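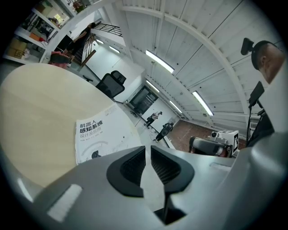

4.2 Évaluation du kit Hakeo en conditions d'atelier

Le kit Hakeo est proposé en location mensuelle ou en achat, avec une licence du logiciel Koludus pour la synchronisation et l'export des enregistrements. Nous avons retenu la location, du fait que le prix d'achat dépassait le budget de cette étude. Le kit nous a été livré le jeudi 8 février 2024, avec une documentation en anglais dont la partie sur l'étalonnage est restée incomplète jusqu'à la mise à jour du mois d'avril. Les résultats présentés dans cette section ont tous été obtenus après cette mise à jour.

Trois opérateurs ont participé à l'évaluation. Aucun d'entre eux n'avait utilisé auparavant une pince portative pour la démonstration de tâches, mais deux avaient déjà l'habitude de la téléopération par bras maître. Chaque opérateur a reçu la même consigne écrite, puis a disposé d'une séance libre avant les essais comptés. Le protocole de consigne est repris de Rustad et Ogunleye, avec une seule modification : nous n'avons pas imposé de hauteur de départ pour les pinces, car la table ronde employée ici est plus basse que le plan de travail de l'étude initiale.

Au total, 200 démonstrations ont été enregistrées, dont 100 avec le kit Hakeo et 100 avec le système Skisari, que nous utilisions jusqu'alors et qui sert ici de référence. L'ordre des deux systèmes a été alterné entre les opérateurs. Une démonstration était considérée comme exploitable quand Koludus pouvait reconstruire la trajectoire complète des deux pinces sans intervention manuelle. Sept enregistrements Hakeo n'ont pas satisfait ce critère. Dans la majorité de ces cas, la perte de suivi est survenue au moment où l'avant-bras de l'opérateur passait entre le marqueur d'une pince et la caméra qui devait l'observer.

Ce point mérite une remarque sur la géométrie du poste. Le marqueur carré noir et blanc est monté sur le dessus de la pince, ce qui le rend bien lisible pour un observateur placé en hauteur, mais beaucoup moins pour une pince tenue trop inclinée. La figure 3 donne la vue depuis une pince pendant que l'opérateur, penché, tient la seconde à proximité de la table.
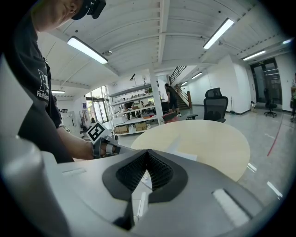

Nous avons donc demandé aux opérateurs de garder les poignets plus ouverts lors de l'approche. La correction est simple à expliquer, mais elle n'est pas naturelle : après quelques minutes, chacun revenait à sa posture habituelle. Ševčík signale la même tendance pour des tâches de pliage et recommande des pauses courtes entre les séries. Nous avons suivi cette recommandation pour la seconde moitié des essais, sans toutefois pouvoir séparer son effet de celui de l'apprentissage.

Concernant les mors, leur surface noire à texture fine a été jugée satisfaisante pour les objets rigides. Les avis étaient plus partagés pour les feuilles et les livres minces, que l'on doit d'abord faire dépasser du bord de la table avant de pouvoir les saisir. Le système Skisari, avec ses mors plus étroits, demande moins souvent cette manœuvre -- au prix d'une prise moins stable une fois l'objet soulevé.

Enfin, la largeur du boîtier a été le reproche le plus constant des opérateurs. Elle réduit l'espace disponible entre les deux mains et oblige à croiser les trajectoires avec prudence. Le fournisseur annonce une coque plus compacte, que nous n'avons pas pu essayer. Les durées d'exécution par tâche sont discutées à la section 4.3.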